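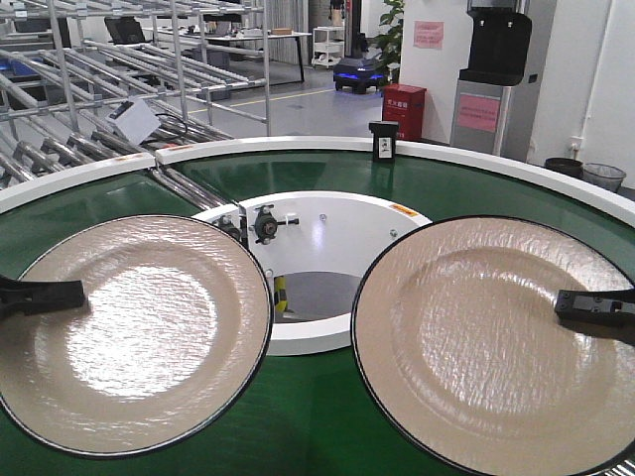
Two plates on the green turntable.

The summer I worked for the town of Stuvancombe, my job was talking to parking spaces. Well, listening to them. Each one on Brevness Street had a puck glued into the asphalt, and every puck told my laptop whether a car was sitting on it. There were 212 of them and I knew the bad ones by number.

Space 7 was the worst. It said "occupied" all night long, every night, starting in July. I drove out there with a new battery (my third!) and found an empty curb and a cat. 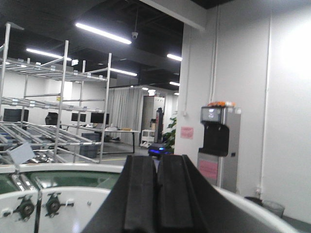 So I called Snædís Ingvarsson at Cistum, the people who made the pucks, and she asked me what the cat was doing.

"Sitting on it," I said.

"Then it's occupied."

I told her it was supposed to detect metal, five feet of car at least, and she said fine, send her the logs. I sat down on the curb to do that, and the cat came over and leaned on my knee, and I heard a little clink. It had a collar with a magnet on it the size of a quarter, the kind that opens a cat door.

My screen blinked. Space 7, available. Somewhere up Ladefoged Hill a pickup turned on its blinker and started down toward us.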